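4.2 Sorting as a stand-in for tidying

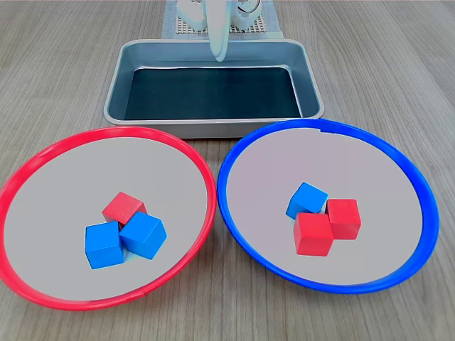 Figure 3. Work area for the sorting task: baking tray, red-rimmed and blue-rimmed bowls, and six wooden cubes in two colours.

Putting things back where they belong is one of the dullest jobs in any home, and one of the most rewarding to study. The Stultano task boils it down to cubes, two bowls and a baking tray (Figure 3). Each bowl holds a mix of red and blue cubes, and the goal is for every cube to end up in the bowl whose rim matches its colour. The tray may be used as a halfway point, much as a cook clears a space before swapping the contents of two dishes.

We like this task a great deal! A child grasps it at a glance, yet it asks a machine to plan ahead, pick one cube out of a tight cluster and reach over a rim without knocking it. The cubes in Figure 3 lean against one another, so the order of picking matters.

We ran 2000 trials with the Meltov controller, and 1764 ended with all cubes correctly placed. Most of the remaining trials failed at the grasp – the fingers closed on two cubes at once, or pushed one up against the side of the bowl. In 31 trials the arm dropped a cube outside both bowls and the tray, then found it and carried on to a correct finish, a recovery we had not trained for and were delighted to see.

Can such a system tidy a real kitchen yet? No. Cutlery, wet plates and soft packaging all lie outside these tests. A further 100 trials with mixed household items, using the Kumari object set, are described in Section 4.3.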